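Hullari Pouch Set, Data Card

Summary

The Hullari Pouch Set is a collection of two-arm manipulation recordings made for the study of soft containers. It accompanies a research method, developed by the Barnlow group, in which a single policy is trained to predict grip placement for both arms together. The set contains 1388 episodes recorded at 11 table setups.

Method and Result

Each episode was recorded by teleoperation. The policy receives head-view images and joint positions and returns a short sequence of motions for both arms. A baseline with a separate policy for each arm was trained on the same data. In 32 test trials per policy, the joint policy dropped the pouch less often than the baseline. The difference was largest when the pouch was held at an angle. No benefit was found for rigid boxes.

Known Limits

Lighting was not varied within a setup. Clear and partly clear materials remain the main source of error in grip prediction, and users should report results on them separately. Episodes from May were recorded before the wrist calibration was revised and carry a flag in the metadata.

Contacts

Data release: Wiesława Kołodziej
Method and baselines: Bogdan Ziółkowski
Annotation: Rochelle Ruawai

Recording Setups

1. Single pouch. The table holds the pouch and no other objects.

2. Pouch with boxes. Closed cartons are placed within reach of one arm.

3. Mixed household items. Both grippers work at a semi-transparent pouch over the middle of the table, with shoes, stacked white boxes, a bottle and a lidded cup left toward the back as clutter. 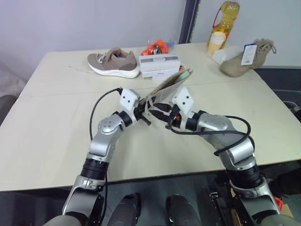
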